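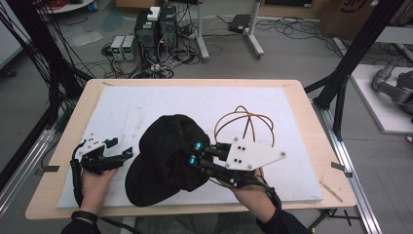 Trilport Wire Cap Form, Open Dome

The Trilport is an open dome form for storing and drying baseball caps. Thin copper-colored wire is bent into arching loops that cross at the top. The cap goes over the loops and keeps its crown shape between uses. Air reaches the inside of the crown through the open sides.

Specifications
Model: Trilport 62
Form: open dome, crossed wire loops
Finish: copper tone
Weight: 70 g
Suitable for: six-panel caps, mesh or woven
Carton quantity: 3

Work surface
Set the form on a flat, light-colored board. A white foam board works well – dark fabric shows up clearly against it, and scuffs on the board do not affect use. Keep the board clear of grit, which lodges in perforated fabric.
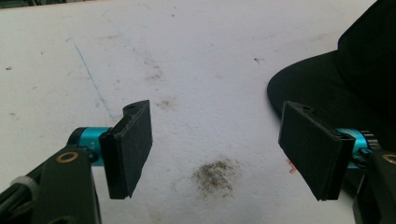
Fitting a cap
Open the rear closure fully. Lower the cap over the dome with the top button centered on the wire crossing, then ease the sides down evenly. Do not pull by the brim.

Lightweight performance fabrics crease and fold easily when a cap is off the form. Handle these caps by the crown panels and smooth the folds outward from the seams.

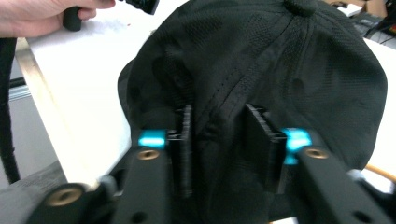
Stiffer caps with a backed front panel need less smoothing and can be fitted in one motion. Remove any cardboard insert first.

Care
Wipe the wire with a dry cloth. Bent loops can be reset by hand.

Ordering
Stocked at the Pastow warehouse. Replacement loops are sold under the Koubek parts list – quote the model number. Page revised January 12, 2020.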